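Drustholm Replacement Finger Pads for the Ekel Parallel Gripper

Parts and Spares > Grippers > Finger Pads
Sold as a pair with four screws and a strip of backing film
Fits: Ekel large-frame gripper, straight fingers only
In stock

Why there's a second version of this pad

Hi, I'm Inês Bastos and I look after the gripper spares at Drustholm. Normally this page would be a size chart and a buy button, and you can scroll down for those. But the first version of this pad had a fault, I'm the one who signed off on it, and I'd like you to read what happened before you put either version on your machine.

Short version: the old pads can let go of light, smooth things partway through a move. Plastic tableware was the worst. If you have pads with a batch number below 205, please stop using them for anything that travels above other people's hands or stuff you care about, and write to us for a free swap.

Long version, for those of you who like that sort of thing (I do!):

We got the first complaint in May from Wanting Song, who runs a sorting and stacking setup with cups and bowls. Her gripper would close fine, lift fine, and then the cup would go on its own little trip. She figured it was her speed settings. I figured it was her speed settings too, and I told her so, and I owe her an apology for the two weeks she spent slowing everything down. She got to the point where one table took her all morning to clear and it was still dropping cups.

Then Walid Salameh wrote in with the same thing on a different arm with a different controller, and I got a bad feeling in my stomach.

What was wrong

The grip face on these pads is a textured rubber bonded to a stiff backing. On the old batches the bond was good at the tip and poor near the knuckle end. Under a heavy part you'd never notice, because the squeeze holds it all together. Under a light part you run a low grip force, and the rubber can creep sideways on its backing while the gripper still reads closed. The finger position looks right. The force reading looks right. Your cup is on the way to the floor.

That's the piece I really don't like from a safety point of view. A drop you get an alarm for is annoying. A drop with no alarm means the arm carries on with the rest of its program as if it still had the part, and if your next step is pushing down into a stack, it pushes down with bare fingers. Walid bent a dish rack that way. It could have been somebody's knuckles.

We pulled 66 pads off the shelf and tested them all on the bench. Levente Tóth built the test jig and ran it, and he was a lot more patient about it than I'd have been. Every pad came off the shelf looking perfect, by the way. You can't catch this by eye, so please don't look at yours and decide they're okay.

What we changed

The new pad has the rubber molded around the edge of the backing, so there's a mechanical lip holding it as well as the glue. It's a hair thicker because of that, and you'll need to redo your closed-position zero after you fit it. Please don't skip that part! I've already had one angry email that was just the zero.

The new ones also went through 200 open-and-close cycles each at low force before packing. The old ones only got spot checks, which I thought was enough and it wasn't.

How to tell which ones you have

Batch number is stamped on the back of the pad, so yeah, you have to take the screws out. Sorry. 205 and up is the new style. Anything lower is the old style. If the stamp has worn off, treat it as old and we'll swap it, no argument.

Checking your setup for silent drops

Do these with the work area clear of people and your stop button where you can reach it.

1. Set the grip force to whatever you normally use for your lightest part. Don't turn it up for the test or you'll hide the problem.

2. Put a pencil mark across the seam where the rubber meets the backing, on both fingers.

3. Pick up a plastic cup and run your normal path at your normal speed. Do it plenty of times. Keep your hands out, even when a cup gets away from you, and stop the arm before you go in after it. A cup over a stack of bowls is a good one to try, as it's the kind of job that caught us out.

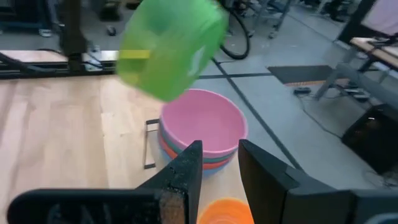
4. Power down and look at your pencil marks. If the two halves of a line don't meet anymore, the rubber has moved. Take the pads off and get in touch.

5. Marks still lined up but you're losing cups anyway? Then it's something else, and I'd look at fingertip alignment first and acceleration second. Greasy pads do it too. Wipe them with a damp cloth and let them dry all the way before you try again.

6. Add a check in your program after the lift. If you have a Zorkden part-present sensor, wire it in so the arm halts on a lost part. We run ours that way now on every bench, new pads or not.

Fitting the new pads

Power off, air off if you have air. Two screws per pad, snug and no more, since the backing is stiff but it'll crack if you lean on it. Peel the film. Textured side faces in (you'd be surprised). Then re-zero.

Ordering and swaps

Pair of pads, new style: part number 465. Swaps for old batches are free both ways, including shipping, and you don't need a receipt. Send a photo of the stamp if there is one. Fengying Yin handles the swap box and she's quick, usually the same day.

Does it fit the Ding adapter plate? Yes, with the screws that come in the bag. The longer screws from the old Ding kit bottom out, so toss those.

Curved fingers? Not yet. I'm working on it and I'm testing a lot more of them this time.

If you've had a drop you can't explain, even a small one, even if you already fixed it, I'd still love to hear what part it was and what force you were running. It goes straight into the test list.

Page last updated 10/28/19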